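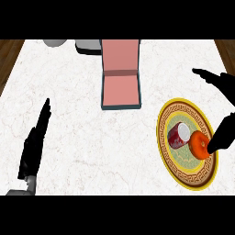

Our project is about stains on kitchen surfaces, and how people in rented apartments try to remove them. We chose the subject because all of us in the group live in the student building at Ternholm, where the kitchens are shared and nobody agrees on how to clean. Stone is the most difficult case. A white marble top with thin gray and pinkish-brown veins looks strong, but marble reacts with acid, and lemon juice or vinegar can leave a dull mark which is not possible to wash away. Many tenants do not know this and use vinegar for everything.

Method
In March we sent a questionnaire to tenants in Ternholm and Avside. We received 71 answers. We also made a small test at home with four common stains: coffee, red beet, turmeric and cooking oil. Each stain was left for six hours on a piece of stone tile and then cleaned with dish soap, or with a paste of baking soda and water.

Results
Of the tenants who answered, 21 wrote that they had damaged a surface by cleaning it. Most of them had used a product for the bathroom. In our test the coffee was easy to remove with soap. The oil became lighter with the paste, but it needed two rounds. Turmeric was the worst - a yellow shadow stayed on the tile after both methods, and it is still there.

Problems
Our tiles were not sealed, and a real kitchen top is often sealed, so the results can be stricter than in normal life. We also forgot to write down how much water was in the first paste, therefore we repeated that part with a new tile. The questionnaire did not ask how old the surface was. We would add this question if we did the work again, and we would test red beet on sealed stone also.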